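Rundier Chores — README

Version 2, dated 21 November 2019

Contents
What it is
What's in it
Chores covered
How it was recorded
Labels
What works and what doesn't
Known problems
Files
Using it
License and contact

What it is

Rundier Chores is a set of short recordings of small jobs done by hand with a gripper tool, plus the labels and the scoring rules that go with them. Jobs from the home and jobs from the packing bench. It was put together by the automation group at Bitent, with recording done at two sites, Ronthorpe (packing benches, a stockroom) and Margaritis (a rented apartment, kitchen and one bedroom).

The question we started with was simple. Can a machine do these yet? Not in a demo video with a cut in the middle. On a table somebody else set up, first try, no hand reaching in. Short answer from our side: a few of them, sometimes. Long answer is the rest of this file.

Version 1 went to partners in March and had broken timestamps in the bedroom part. If you still have it, delete it. Scores from version 1 can't be compared with scores from version 2.

What's in it

450 recordings. 200 from Ronthorpe, the rest from Margaritis. Each recording is one try at one chore, start to finish, including the ones that went wrong. We did not throw out failures. They are labeled as failures and most people will want them.

Held-out set: 30 recordings, picked before anyone trained anything, mixed across both sites. Please don't tune on these. We can't stop you but the numbers get useless fast.

Every recording has video from the tool, finger opening, tool pose, and a one-line text instruction typed by the person doing the job. Instructions are left as typed. Some are lowercase, some have spelling mistakes, one is in all caps. Leave them that way, real users type like that.

Chores covered

Home:
clear a table into a bin
stand cups and small containers in a row
put lids on jars
fold a dish towel
wipe a counter around things without knocking them over
pair socks
load the top rack

Shop floor:
pick small parts from a tray
put an item in a carton and close the flaps
sort by color
turn items so the label faces out
lay down packing paper and set goods on it

Not covered: anything with heat, knives, glass under load, ladders, pets, people in reach. Floors are not covered either. Plenty of floor cleaning data around already.

How it was recorded

A person holds the tool and does the chore with it. Camera sits on the tool and looks out past the fingers, so the fingers are in view the whole time. That's on purpose. A model trained on it sees the same fingers when they get put on an arm.

Rules for the people recording:
One hand on the tool. Other hand stays out of view unless the chore needs two.
Start with the fingers open and away from the goods.
No practice run on the same layout. Move things between tries.
If you drop it, keep going. Pick it up if you can reach it with the tool.
Stop when the chore is done or when you'd call someone over for help.

Lighting was whatever the room had. Ronthorpe has overhead strip lights and is pretty even. Margaritis has a window and changes all day, so the same counter looks like two different counters depending on when it was recorded.

Labels

Each recording gets:
chore — from the list above
site — R or M
result — done, partly, failed
reason — free text, only when result is not done
touch points — times when fingers close on something or let go

Result was set by a second person watching the video, never by the person who did the job. "Partly" is a wide bucket. A towel folded once when the instruction said twice is partly. A carton closed with one flap tucked under is partly too. We argued about splitting it up and ran out of time.

Touch points come from finger opening with a threshold, then checked by eye. Soft things (towels, socks) are less reliable because the fingers close gradually and there isn't a clean moment. Treat those as a hint.

What works and what doesn't

We trained one baseline policy, nothing fancy, and ran it on a bench arm with the same fingers. Impressions only in this file; the score sheets are in the results folder and you should read those before quoting us.

Picking single rigid items off a flat surface: good. If there's space on both sides of the item it mostly just goes. This is the one chore where we'd say yes, a machine can do this, put it on the bench.

Rows of cups and containers: okay when spaced out. Bad when they touch. It goes for the gap, there is no gap, and it shoves the neighbor over.

Sorting by color: fine with strong colors. Pale ones get mixed up. The error is nearly always at the decision, the grasp itself is ok.

Lids: no. It can set a lid on top. Threading it is another thing, and the policy will happily turn a crossed lid until it jams.

Towel: no. First fold sometimes. Second fold we never got clean.

Socks: no. Please send us a video if yours does.

Cartons: flaps are the problem. Putting the item in is easy, then it spends forever on the flaps and a person would have taped three more by then. Speed matters on a packing bench in a way it dosn't at home. An arm that clears your table while you're out can take all afternoon. An arm on a line can't.

Wiping around things: surprised us. Better than expected if the things are heavy. Light things slide along with the cloth.

Recovery is the big gap overall. A person drops a part, swears, picks it up, carries on. The policy drops a part and continues the motion with empty fingers, sets nothing down very carefully, and stops as if finished. That is why we kept the failures in. There are recoveries in there done by people, look for a touch point that repeats close together.

Would we put it in a home today? No. Would we put it at Ronthorpe? One station, pick and place only, person nearby. That's the honest state of it on our end.

Known problems

Finger wear. The same fingers were used for a long stretch and they got scuffed and chipped. We didn't swap them mid-project. A policy trained on worn fingers and run with brand new ones did slightly worse for us, cause not confirmed.

Blur on fast moves, mostly socks.

Paper and cloth under the goods was not taped down. It creases, and the creases shift between tries. Some models treat a hard crease as an object edge.

Some instructions don't match what got done ("put the cup away" then three items get moved). Labeled by what was done. Instruction left alone.

Clock drift between video and finger opening in long recordings. Small. There's a correction script, run it first.

Right-handed people only. We know.

Files

recordings/ one folder per try
labels.csv one line per try
heldout.txt list of held-out tries
results/ score sheets for the baseline
tools/ correction script, viewer, scorer
CHANGES what moved since version 1

Folder names are site letter, then a running number. Gaps in the numbering are normal, test takes were removed and nothing was renumbered.

Using it

Run the clock correction. Then the viewer, watch a handful from each chore before you train anything, saves you a week. Then split however you like outside of the held-out list.

If you report a number, report it per chore. An average over picking and socks says nothing. Also say how many tries you ran on real hardware and whether a person stepped in. Scorer asks for this and won't write a sheet without it.

Don't use the recordings to claim a product is safe around people. Nothing in them tests that.

License and contact

Free for research and teaching. For anything you sell, write to Bitent first. Keep this file with the data. Bug reports go to the tracker, not email — email gets lost. Planned for the next version: left-handed recordings, more lids, a proper split of "partly". No date on that.

Note on reach and pale goods

Approach distance is the part of tabletop work that the baseline gets wrong most often after recovery, so check it early. Policies like to close too soon, especially on a plain background with little to judge depth by. Starts like the one at the end of this file are good for testing it: fingers spread wide with nothing between them, a lot of pale creased surface to cross, and the goods, a ribbed cream-colored one and a pale pink cylinder, still well beyond the fingertips. A person just moves in and takes one. Our policy would sometimes close on a crease. The colors are no help either, the cream one especially, pale on pale. If yours gets through starts like this without grabbing air, try the touching rows next, and log which item it went for as well as whether it got there. 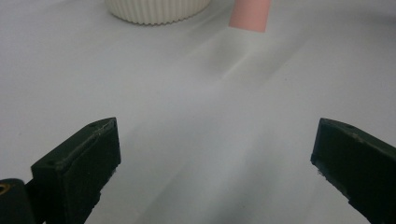
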